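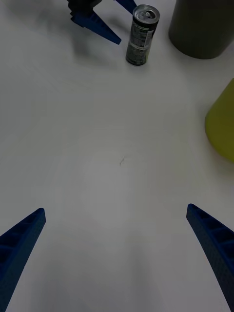 NAVTON, 3 November 2020 — Furkska has finished replacing the work surfaces in its Navton building and has issued new rules for their use and cleaning. The job covered 174 tables on two floors. All of them now have the same smooth white top, ordered from Bilyk under the product name Brotura. The older tops, which came in several colors and three different depths, have been taken off the floor plan and will be sold or scrapped by the end of the year.

The new tops are 750 mm deep. Lengths vary by room. The existing steel underframes were kept wherever the bolt pattern allowed it, and adapter plates were fitted to the rest. Table height has not changed, so chairs, drawer units and cable trays stay where they were.

Severyn Nazarenko, who manages rooms and fittings for Furkska, said the main aim was to have one surface that could be cleaned, repaired and reordered the same way in every room. "We had four cleaning sheets on the wall and people used whichever one was closest," he said. "Now there is one sheet. A damaged top comes off, a spare goes on, and the part number is the same."

Work started in June on the lower floor. The upper floor followed once the first rooms were back in use. Some tops in the first delivery had screw inserts set too shallow for the underframes and were returned to Bilyk. The replacements were checked on arrival and installed without changes.

Color and light

The tops are listed in a single shade of white. Users have reported that they do not always look that way. Under the current lighting a top can read as a dim gray-white, with a warmer, more beige tone on one side and a cooler gray on the other. Nazarenko said the tops had been compared side by side in one room under one lamp and no difference was found between them.

The cause is the mix of lamps. Rooms on the lower floor still have two types of ceiling fixture, bought at different times, and some tables sit between them. The fixtures will be replaced with a single type during the next round of electrical work. No date has been set. Until then, anyone who needs to judge color on a tabletop is asked to book a room on the upper floor, where the lamps already match.

A matte finish was also looked at. It showed less glare but held pencil marks and took longer to wipe down, and it was dropped after a short trial. The finish that was chosen is smooth. It does show smears when viewed at a low angle against a window, and the cleaning sheet has been written with that in mind.

Use of the tables

The rules apply to all rooms and replace the earlier room notices. Items left out during a session should be kept toward the edges, so that the middle of the top stays free for work. Cans and other drink containers are allowed if they are placed well back from the front edge. Open cans may not be left on a table after the session ends.

Cutting directly on the surface is not allowed. Cutting mats are stored in the cabinet by each door and should go back there flat. Hot items need a stand. Tape may be used for marking positions, but only the low-tack kind supplied with the room, and it must be removed the same day. Two tops on the lower floor have already been marked by adhesive from a different tape and are being used to test removal methods.

Clamps may be attached at the edge with pads under both jaws. Drilling, screwing or gluing anything to a top requires written approval. Requests go to the rooms desk and are normally answered within the week.

Cleaning

Tops are wiped at the end of each working day with a damp cloth and a neutral cleaner, then dried with a second cloth. Abrasive pads, scouring powder and solvent wipes have been removed from the supply cabinets. Marker stains should be reported and left alone. An earlier attempt to remove one with a rough pad left a dull patch larger than the original mark — the top is still in service but has been moved to a storage room.

The daily wipe is done by whoever used the table last. A more thorough cleaning, including the underside of the front edge and the frame, is done once a month by the building's cleaning contractor. Users are asked to clear the whole table the evening before. Anything still on it will be put in a labeled box on the shelf outside the room and kept there until claimed.

Spares and repairs

Furkska holds a small stock of spare tops in the two most common lengths. Other lengths are ordered from Bilyk as needed. Each top carries a number on its underside, and the number should be quoted in any damage report along with the room and the position of the mark measured from the front left corner. Photos are helpful but are not a substitute for the measurement, as small scratches are hard to find again on a plain white surface.

Chips at the edge are filled in place. Deep scratches in the middle of a top are not filled, and the top is turned end for end if that moves the damage out of the working area. Where turning does not help, the top is swapped. Nazarenko said the swap takes one person with a driver and a second person to hold the far end. A table is normally out of use for less than an hour.

Leveling was checked in every room after installation. Tables that rock should be reported and should not be shimmed with paper or card. The adjustable feet on the older underframes are stiff, and several had to be replaced during the work on the upper floor.

The full rules are filed as building notice 952 and are posted inside the door of each room. Copies of the old notices may still be found in a few cabinets and can be thrown away. The drawing of the adapter plates is available from the rooms desk for groups that want to fit Brotura tops to their own frames. Questions about bookings during the lighting work should be held until the schedule is published.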